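Cuaderno del taller – mesa blanca, tabla y cesta de verduras
24 de enero de 2025
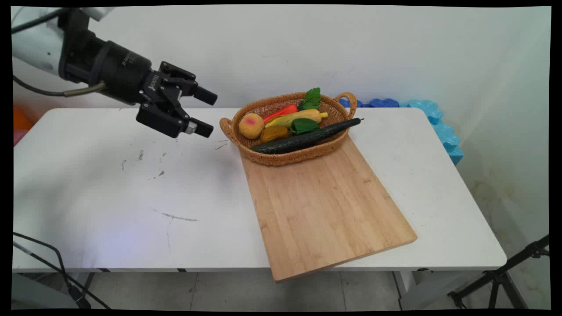

Sigo con el rincón de la verdulería, que según el plan original se resolvía en una mañana. El plan original lo escribí yo, así que no puedo quejarme a ninguna ventanilla.

Resumen para quien llegue nuevo: la ludoteca quiere un puesto de mercado para la sala pequeña. Mesa, tabla, cesta, verdura de juguete, y que al terminar la tarde todo vuelva a un sitio que un crío de 5 años pueda encontrar solo. El nombre interno es Nellia y no tiene ninguna explicación; estaba ya puesto en la carpeta cuando la heredé y me pareció feo cambiarlo.

Estado de las piezas: melocotón, patata, zanahoria, mazorca, pimiento verde, pepino y el manojo de hojas verdes. En las notas de diciembre el manojo figura como acelga, en las de principios de enero como espinaca y en una etiqueta suelta como «lechuga?». Queda bautizado como «verdura de hoja» y no se reabre el tema. Si alguien de la ludoteca tiene una opinión botánica firme, que la escriba en la hoja de la puerta.

El melocotón es fruta, ya lo sé. Santino me lo ha recordado dos veces. En la lista pone «cesta de verduras» y ahí se queda el melocotón, con su mancha rosada, como quien se ha sentado en la boda equivocada y cena igual.

La cesta

Mimbre, ovalada, dos asas. Le tengo cariño. La alternativa era la caja apilable del catálogo de Novley, que es más fácil de lavar y tiene la gracia de un archivador. He pasado la mano por todo el borde con una media vieja, que es el método menos científico y más fiable que conozco para encontrar puntas levantadas. Enganchó en la base del asa derecha. Lija fina, otra pasada, ya no engancha. Repetir cada mes y apuntarlo, que en el cuaderno anterior hay un «repetir cada mes» y luego una hoja con la lista de la compra.

El problema de la cesta es el pepino. Es más largo que cualquier hueco razonable. Atravesado por delante asoma el cabo por la derecha. Probé a ponerlo de pie: se cae y arrastra el pimiento. Probé a ponerlo en el fondo: todo lo demás queda encima haciendo equilibrios y la mazorca acaba en el suelo. Así que el pepino va delante, asomando, y lo damos por exposición de producto. En los mercados de verdad también asoman cosas.

Orden de carga que mejor me ha funcionado, por si alguien tiene que montarlo sin mí:

La patata primero, abajo a la izquierda, y el melocotón encima.
La zanahoria detrás del melocotón.
La mazorca en diagonal, con las hojas sin aplastar.
La verdura de hoja al fondo.
El pimiento en medio.
El pepino el último y por delante.

Ya sé que a los cuatro minutos de abrir la sala esto será una ensalada. El orden es para la foto del panel y para mi tranquilidad.

La tabla

Bambú claro, lijada de nuevo por los cantos. Si se coloca en diagonal, la esquina de delante vuela por fuera de la mesa, y esa esquina queda justo a la altura de una frente infantil. Llevo toda la semana poniéndola en diagonal porque queda bonita. Queda bonita y está mal. Para la sala va paralela al borde, retranqueada, y le pongo cuatro topes de goma debajo. Los topes que tengo son los de Buscombe, que pegan muy bien sobre el papel protector y regular sobre todo lo demás. Prueba de adherencia: 60 minutos con la cesta cargada encima y luego empujón lateral. Si aguantan, se quedan. Si no, tornillo corto y a otra cosa.

Hay un debate abierto sobre si la tabla hace falta. Santino Sosa opina que sin cuchillo de juguete no tiene sentido una tabla de cortar. Yo opino que la tabla marca dónde va la cesta, y que si se quita la tabla la cesta empieza a emigrar hacia el rincón de lectura. El cuchillo de juguete no entra, lo decidió la ludoteca y me parece estupendo, porque el último que tuvimos apareció dentro del radiador.

La mesa

Blanca, rectangular, patas metálicas. La superficie tiene roces grises por todas partes y dos marcas oscuras que se resisten: unas motitas juntas hacia la izquierda y una raya larga y fina más cerca del borde delantero. Intentos hasta ahora:

Jabón neutro: quita el polvo y deja la raya más nítida, casi favorecida.
Alcohol: nada.
Goma de borrar blanca: algo en los roces, nada en la raya.
Esponja de melamina: mejor en los roces, pero le come el brillo y se nota la zona. Parado a tiempo.

Conclusión provisional: la raya se queda. Paso la uña y noto un escalón mínimo, con lo cual es arañazo y frotar sólo sirve para cansarse. Propuse tapar la superficie con un mantel de hule de cuadros, muy de mercado, y la respuesta fue que los manteles se tiran de ellos. Es verdad. He visto cómo se tira de ellos. Retiro la propuesta.

Segunda opción, vinilo adhesivo mate. Tengo un retal de Laaksonen de 56 cm de ancho que no cubre la mesa entera y obligaría a hacer una junta. Una junta en una mesa de niños es una invitación con membrete. Lo dejo para otra cosa.

Las patas están bien. Repasé los tornillos y uno giraba medio punto. La altura la mediré en la sala con la mesa ya puesta.

El suelo y la pared

El suelo del taller es de baldosa gris y una patata de juguete que cae en baldosa suena como si hubiera caído la estantería. Para la sala hay que poner las planchas de espuma azules que tenemos apiladas contra la pared, detrás de la mesa. Son de dos tonos. Yo haría damero. Santino haría una franja clara y otra oscura para marcar el lado del tendero y el lado del cliente, y me fastidia reconocer que la idea es buena. Hacemos franjas.

Pendiente comprobar que las piezas encajan todas entre sí. La última vez que compramos espuma en dos tandas, los dientes de una eran un pelo más gordos que los de la otra y la alfombra se levantaba por el centro como un bizcocho.

La pared blanca tiene manchas flojas. No entran en este encargo. Lo escribo aquí para que conste que las he visto y que he elegido no verlas.

Prueba de guardado

Hice dos pasadas con todas las piezas repartidas por la mesa, metiéndolas en la cesta con una sola mano, que es como lo hace quien lleva un peluche en la otra. Lo que más molesta es la mazorca: las hojas se enganchan en el asa izquierda si se entra por ese lado. Por la derecha va bien, siempre que el pepino no esté todavía. El melocotón rueda. Puesto solo sobre la tabla, rueda hacia delante, y eso me hace sospechar que la mesa o el suelo del taller no están a nivel. Puse el nivel de burbuja: es el suelo. Cuña de cartón bajo una pata mientras esté aquí, y en la sala se vuelve a mirar.

También probé con las asas hacia delante y hacia atrás en vez de a los lados. Peor. Estorban para meter y no se cogen mejor. Asas a izquierda y derecha.

Ideas apuntadas y no aprobadas

Cartelitos de precios. Me gustan. Duran una tarde.
Una balanza. Me gusta más todavía, pero la que hay tiene un platillo suelto y requiere que alguien la arregle, y ese alguien lleva ya esta página entera hablando de un pepino.
Silueta pintada de cada pieza en la tabla, para guardar por formas. No caben todas. Con la zanahoria y el pepino a la vez ya no queda sitio.
Segunda cesta sólo para fruta, con lo que el melocotón tendría por fin su lugar. Viviría solo. Descartado por triste.

Para la próxima sesión

Topes de goma: pegar y probar.
Tabla paralela al borde, marcar la posición por debajo con lápiz.
Revisar la balanza, si hay ganas.
Contar las planchas azules contra el plano de la sala.
Preguntar en la ludoteca si el panel lleva los nombres en mayúscula o en minúscula, que la otra vez lo imprimimos de las dos maneras.
Devolver la lija fina al cajón de la lija fina. Ahora mismo está en el de los rotuladores, la he dejado yo.

Añadido a lápiz, misma tarde: los topes de Buscombe han aguantado tres y se ha soltado uno. Limpio la zona con alcohol y lo repito antes de sacar el destornillador.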